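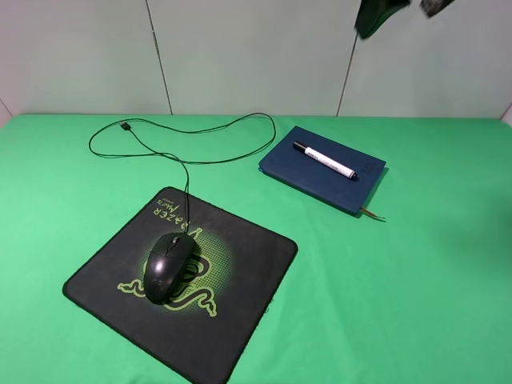 OK so I finally ordered the signet ring from Meltow and I have thoughts. It took me 46 tries to pick the initials (kidding, sort of). The gold is warmer than on their site, closer to honey. I laid it next to a bright green cloth to check, same kind of green as the one under that black Razer mouse pad, and it looked so rich!

Silver people, don't be mad. I still wear my Agudelo cuff every day. It just doesn't stack well with a chunky ring – they clink all through typing and my coworkers have opinions.
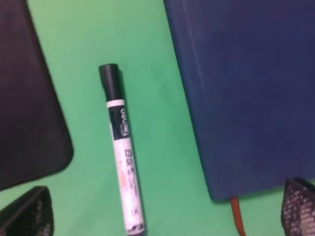
White marker, navy notebook.

Sizing! Please measure your finger at night. Mine goes up half a size by dinner and I've had to send 2 rings back over it. Zaltow did the exchange free, Meltow charges shipping both ways.
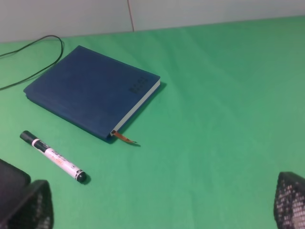 Navy on green, my two favorites.

Someone asked about engraving. I had Yasuo Kaneko do mine at his bench in the Cultgate arcade, two letters on the inside of the band, ready by 4 pm. He does deep cuts by hand, so they won't rub off in a year like my old one did.
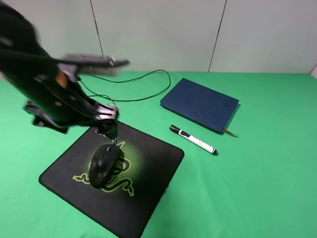

posted by Osvaldo Araújo

Last one and then I'll stop, promise. If it's a gift, get the plain band and let them choose the engraving later. I did that for my sister in December and she went with our grandma's nickname – I cried in the store, she laughed at me, and now I want a matching one.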